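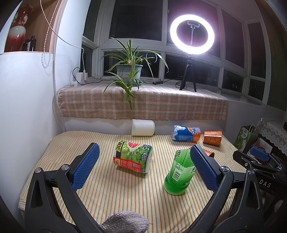
I sew all the Olamness sheet sets myself in my little workroom in Illport, and this one is the set I keep for my own bed. It's cut from a cotton I get through Jaber, and I wash it once before I sew so it won't shrink on you later. I'm a sucker for thin stripes – the yellow, green and orange ones on cream go with pretty much any blanket you own, and they make a low bed look a lot less plain. I tried a wide blue stripe in December and went right back!

The fitted sheet has elastic all the way around, with deep corners that stay put (I toss and turn, so I'd know). You get a fitted sheet, a flat sheet and a pillowcase, 3 pieces in all.

Wash warm, tumble low, skip the bleach.

Item 1266. Need an odd size? Write to me, Simin Ahmadpour, before you order – I can usually work something out.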